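Learning to Rest Before You Drop: A Talk with Marion Halliday

When I called Marion Halliday to ask if she would talk with me about rest, she laughed so hard she had to put the phone down. "You should have called me ten years ago," she said when she came back. "I would have told you I didn't have time!" She made time for me last week, a whole afternoon of it, with a pot of tea and a plate of shortbread that I'm sorry to say I mostly finished.

Marion spent most of her working life running a dress shop, and in those days she was proud of being the first one in and the last one out. She kept lists on the backs of envelopes. She wrote down everything she had done, too, so that at night she could look at it and feel she had earned her supper. "I once had a list with 126 things on it," she told me. "I kept it in my purse like a medal."

What changed, she says, was turning 70 and getting a bad chest cold the same April. Her friend Jeanie Innes came by with soup and sat down at the end of the bed. Marion kept apologizing for the state of the kitchen. "And Jeanie said, 'Marion, I didn't come to see your kitchen.' Well, I cried. I cried for almost 14 minutes, I know because I was looking at the clock the whole time, thinking I ought to get up."
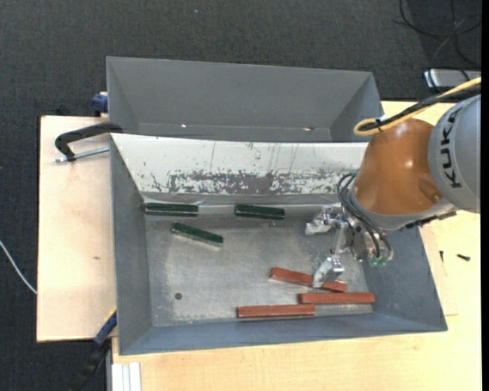

She started small after that. She sat on the back step in the mornings with her coffee and left the phone indoors, and for the first week or so she hated every second of it (her words!). Then she began to notice the wrens. Then she began to notice that she was praying, a little, without having set out to.

I asked her whether she ever slips back into the old ways. "Oh, honey, yes. I made a list this morning. But it had 'sit down' on it, and I did that one first."

I told her that my own trouble is guilt. I can stop my hands, but my mind goes right on scrubbing floors. She nodded for a good while and poured me another cup. "You were loved before you ever did a useful thing," she said. "You were a baby. You just lay there. Think about that when you feel guilty."

I have been thinking about it ever since, mostly on my own back step, in my big coat, with the dog leaning on my feet.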